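Caderno da oficina - acabamentos
15 de setembro de 2019

Continuação dos ensaios de verniz a óleo. Oficina fechada ao público, por isso pude deixar as placas estendidas nas duas bancadas do fundo sem ter de as arrumar a meio.

Estado das placas à chegada: as da série A (óleo Plodik, primeira demão de sexta) secas ao toque, ainda com cheiro. As da série B (mistura nossa, óleo de linhaça cozido com resina e aguarrás) pegajosas nos topos e junto aos nós. A placa B4 tem uma marca de dedo, é minha.

Peso da lata de Plodik antes de começar: 1.932 g com tampa. Mexi durante bastante tempo, havia depósito no fundo, e coei por meia de nylon para o frasco de trabalho. Não diluí.

Lixagem entre demãos a seco, grão 320, à mão e com taco de cortiça. A placa A2 ficou cortada na aresta da direita, vê-se a madeira crua num troço do comprimento de uma unha. Retoquei com pincel fino e deixei assim, não vale a pena refazer a placa por causa disso. Pó retirado com aspirador e depois pano de microfibra. O pano pegajoso que veio da Choo deixa resíduo, já tinha acontecido em agosto com as placas de carvalho. Não voltar a usar em nada que leve verniz por cima.

A segunda demão foi aplicada com pincel de cerdas naturais, no sentido do veio, e penteada no fim só com a ponta. Nas zonas onde o veio dá a volta não há sentido nenhum que sirva e o pincel deixa sempre sulcos. Experimentei boneca de algodão na A5 e na A6 e o resultado foi mais regular, embora a película fique bem mais fina. Com boneca seriam precisas mais demãos para chegar ao mesmo sítio.
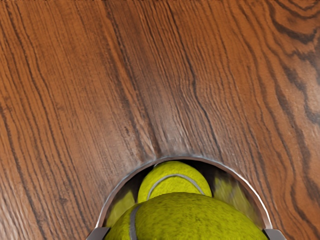

Veio castanho-avermelhado, escuro e enrolado no canto superior direito.

Cor. Anotei com a luz da janela norte e com a lâmpada de trabalho, porque da última vez só usei a lâmpada e as notas não serviram para nada. A mistura B puxa mais ao alaranjado. O Plodik aquece a madeira mas fica mais perto do castanho. Na cerejeira a diferença é pequena; no freixo é grande, e com a B o freixo parece velho. O cliente de Plalovari pediu "cor de mesa antiga", portanto a B não está fora da corrida, mas falta saber se seca em tempo útil.

Brilho. Sem aparelho, só a olho, com o reflexo da lâmpada. A1 a A4 com reflexo nítido e contorno um pouco tremido. A5 e A6 acetinadas. Na B não avaliei, ainda está mole.

Problemas desta sessão:
- Duas bolhas na A3, perto do centro. Rebentei-as com a ponta do pincel e a película fechou.
- Um pelo na A1. Fica lá até à próxima lixagem.
- Escorrido no topo da B2, culpa de carga a mais no pincel.
- A tampa do frasco de trabalho já não veda. Trocar por um dos frascos de compota.

O Gyu-bin Noh perguntou por escrito se não seria melhor começar com uma demão de goma-laca para isolar os nós. Penso que sim para a B. Para a A não vejo vantagem, os nós aceitaram o óleo sem manchar. Preparei uma garrafa pequena com goma em flocos e álcool, fica a dissolver até amanhã. Agitar de vez em quando, quem passar por lá.

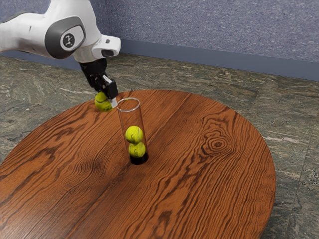

SECAGEM E CURA

As placas ficaram na horizontal, sobre calços triangulares, com a janela entreaberta e o ventilador virado para a parede. O higrómetro barato e o higrómetro bom continuam a discordar. Uso o bom e deixo de apontar o outro.

Verificação da tarde, seis horas depois da aplicação: a A1 a A4 ainda marcam com o dedo, a A5 e a A6 já não marcam. Era de esperar com película fina. A série B não mudou nada desde a manhã. Suspeito do óleo, a lata estava aberta desde a primavera e tinha pele por cima. Repetir com lata nova antes de culpar a resina. Se voltar a ficar assim, juntar secante, e nesse caso apontar a quantidade, que da última vez ficou por apontar.

Fiz também a prova da água numa placa antiga, acabada com o mesmo Plodik no mês passado. Copo molhado pousado durante a hora de almoço. Ficou um anel esbranquiçado que desapareceu enquanto eu limpava as trinchas. Com café quente o anel ficou, ténue, visível só em contraluz. Para uma mesa de refeições é aceitável, desde que o cliente seja avisado. Runar acha que não é aceitável e quer poliuretano. Falar com ele antes de fechar o orçamento.

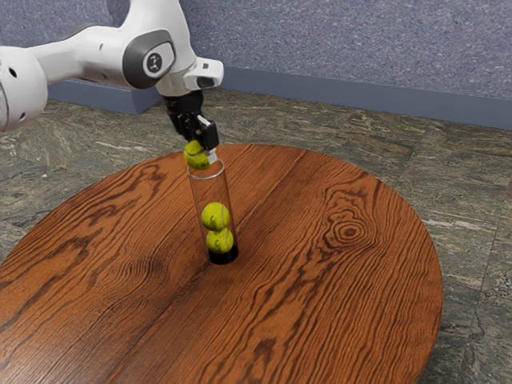
Quanto ao poliuretano, as minhas reservas são as de sempre: repara-se mal e, quando risca, o risco fica branco. Um verniz a óleo lixa-se e leva outra demão no sítio. Mas compreendo o argumento dele - o cliente não vai fazer manutenção, e daqui a dois anos telefona. Posso preparar uma placa em cada madeira para termos comparação lado a lado, sobra freixo para isso.

Polimento final só depois de a película curar. Plano: grão 1.000 com água e uma gota de sabão, depois palha de aço fina com cera. Na placa antiga esta sequência deu um acetinado bonito, melhor do que o brilho que sai do pincel. Atenção às arestas, levantar a pressão antes de chegar lá.

Consumo de Plodik na segunda demão, já descontado o que voltou para a lata: 357 g. Parece-me muito para seis placas daquele tamanho, e uma parte ficou na meia e no pincel. Pesar a meia da próxima vez.

Panos com óleo estendidos no arame lá fora, um a um. Trinchas lavadas em aguarrás e depois com sabão; a larga está a perder pelo e devia ir para os primários.

Para amanhã:
- lixar A1 a A4 se já não marcarem
- não mexer na B
- coar a goma-laca
- comprar óleo de linhaça, lata pequena
- perguntar à Choo se aceitam os panos de volta, a caixa está quase cheia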